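The dustpan was never the problem

Every February, when the school year has started and the heat makes everyone short with each other, I get the urge to buy something that will make the house cleaner. This year it was a cordless hand vacuum from the Gunn Home shop in Triltley. I had it in the basket. Then I read the page again and put it back.

The page said it would "change the way you tidy". I doubt that very much. I have owned two of these things already. One smelled of burning hair after a month and the other spent most of its life on the charger, blinking at us. Between them they cost more than $100, and both went out with the hard rubbish.

What they were sold against

The pitch for a hand vac always starts with the poor old dustpan. You know the one. It leaves a line of fluff at the lip, you shuffle backwards, there's another line, you shuffle again, and in the end you kick the last of it under the fridge. All true. I've done it this morning.

But look at what people are really sweeping up. In our house it's crumbs, sand from the Gromgate foreshore, and an endless supply of small plastic bits. A hand vac is no good with the plastic bits. Either it chokes on them or it swallows them, and then you're on the back step, picking through grey felt for somebody's favourite astronaut. I have spent more time emptying a hand vac than I ever spent pushing a broom.

The matching set

I'm no kinder about the fancy end of the brush market. Stasia, whose catalogue turns up in my letterbox whether I like it or not, now has a brush and pan in "heritage" colours with a leather loop, and a little stand so you can leave it out on show. Who is looking at it? My visitors want a cup of tea. The bristles on these sets tend to be soft and pretty, and they bend over the sand without shifting it.

A cheap brush with short, stiff bristles does the job better, and you can be rough with it. Mine cost $18 with the pan, which seemed a lot at the time.

What ends up in the pan

The other thing I'd say for a dustpan is that it's open. You see what you've collected before it goes in the bin, and a fair share of it shouldn't go in the bin at all. A toy figure goes back to its owner. The odd black plastic piece goes in a tray until someone works out what it came off, if they ever do.
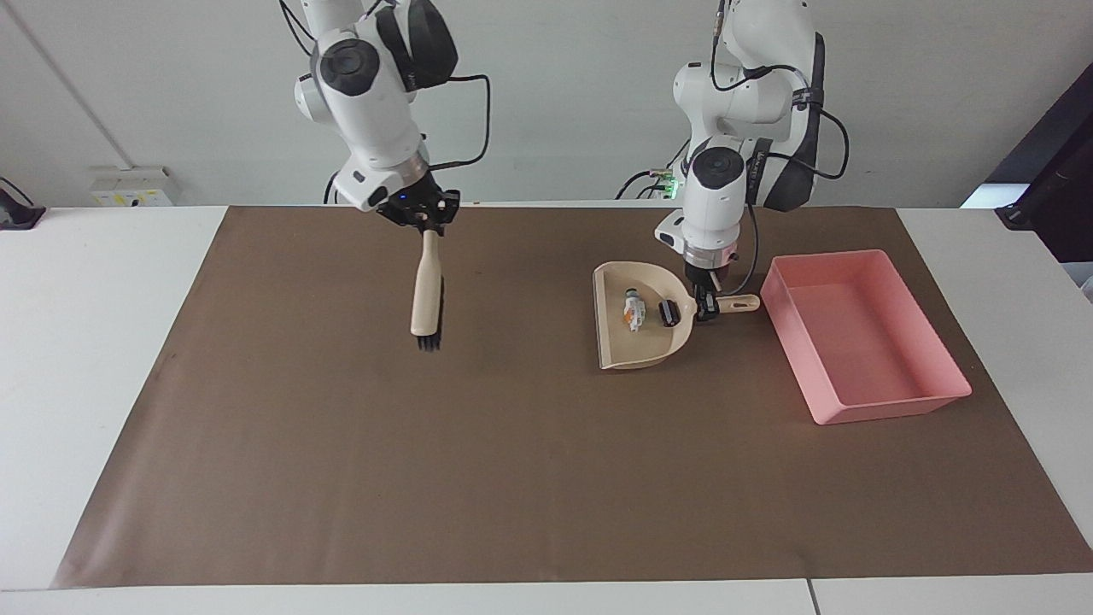

The tray, and my doubts about it

I'm less sure about the tray. Ours is meant to be a halfway house for lost parts and it has become a place where parts retire. I've read advice telling me to sort it weekly, by room. I won't be doing that, and I don't believe the people who wrote it do either. I tip it out when it's full, keep whatever I recognise and bin the rest.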